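4.3 Preparing the table and working safely with hand-held grippers

This section is for operators who record demonstrations with the Santoro hand-held grippers. Read it before the first session, and again when the task is changed. The rules for the robot cell are in section 6 and they are not repeated in this place.

Before you start

1. Check that the table stands flat on the platform and does not move when you push it with one hand.

2. Put the object stand near the middle of the table. You must be able to reach every hook without leaning over the table edge.

3. Keep a free space of 300 mm between the base of the stand and the front edge of the table. With the small table (part no. 3662) a space of 200 mm is allowed.

4. Place the cables so that they leave the table at the side. A cable must never cross the area between the two grippers.

5. Close and open each gripper three times with nothing in it. If the jaws stop halfway or close unevenly, do not continue. Write code 951 in the log and take another pair.

6. Check the mounting plate on top of each gripper. The screws have to be tight by hand tool, not only by finger.

CAUTION: The hooks of a wire stand are thin and they are difficult to see in low light. Keep your face behind the front edge of the table during the whole recording.

Hanging task

7. Hold one gripper in each hand, with the wrists straight. Sleeves may cover the wrist but they must stay away from the jaws.

8. Take the object with one gripper only. The other gripper stays low on the table until it is needed.

9. Lift the object beside the stand first, and then bring it to the hook. Do not pass it through the hooks of another tier.

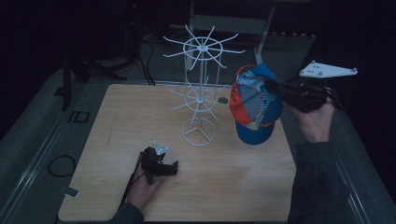
Figure 4-5. Cap held beside the wire stand with the right gripper, left gripper kept low.

10. Move at a speed which you can stop at any moment. A slow recording is accepted — a recording where the stand was hit is not.

11. Open the jaws only when the hook carries the object. Then pull the gripper back in the same direction from which it came.

NOTE: If the object falls, let it fall. Do not try to catch it with the gripper or with the arm. Stop the recording, mark it as failed and begin again from step 8.

After the session

12. Lay both grippers on the table with the jaws closed, and only after this disconnect the cables.

13. Coil spare cable loosely. Tight bends near the connector are the most frequent reason for repair of this model.

Failed recordings are kept together with the good ones. Please do not delete them, also when the mistake was small. Questions about this section go to Iman Sqalli. Changes to the step order must be approved by Hatem El-Sayed before they are used.

Section last revised: 21 July 2019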